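The Return of the Staff Canteen

September 21, 2020

When the Tritley works opened its first dining hall, the midday meal was regarded as part of the wage. Employees sat at long benches, were served by number, and returned to their stations within the half hour. The arrangement was plain, but it was dependable, and for a generation it shaped the working day of the whole district.

Its decline was gradual. Kitchens were expensive to maintain, shifts became shorter and more varied, and many employers concluded that a vending machine and a microwave oven would suffice. By the time the Tritley hall closed its doors, only 18 places were being laid for lunch.

Interest has since revived. Mamani, the catering firm which now serves seven sites in the region, reports that requests for a staffed kitchen have risen steadily, and that the majority come from employers who had given one up. Its largest contract, with the packaging company Jolix, provides for 656 employees across two shifts.

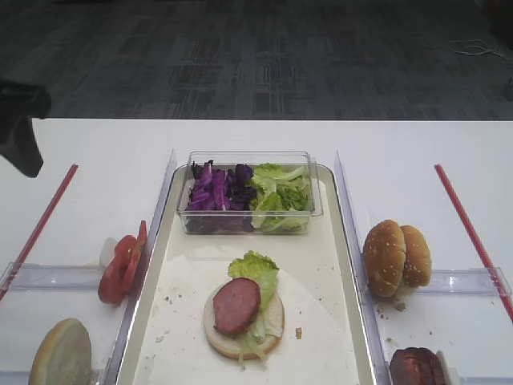

The terms of such contracts have altered considerably. Under the older model the employer paid a fixed sum and accepted whatever was served. Present agreements commonly set out the hours of service, the share of the price to be met by the employee, and the manner in which complaints are to be heard. At Jolix, the employee's share has been held at the same level for five years — a condition on which the staff association insisted.

Cirilo Pacheco, who directs the Mamani service, considers that the greatest difficulty lies in the timetable. "A kitchen can be planned for a large number of people, or for a long period of service," he observes. "To plan for both requires the employer to change the hours of work, and that is a matter for lengthy discussion."

Not every employer has been persuaded. Rasov, whose offices stand opposite the former Tritley hall, reviewed the question in April and decided to retain its system of meal allowances. The company holds that its employees value the freedom to leave the building, and local cafés depend to some degree upon their custom.

The hall itself has been used for storage for many years. Its present owners have applied for permission to restore the serving hatch and the original benches, and a decision is expected before the end of the year.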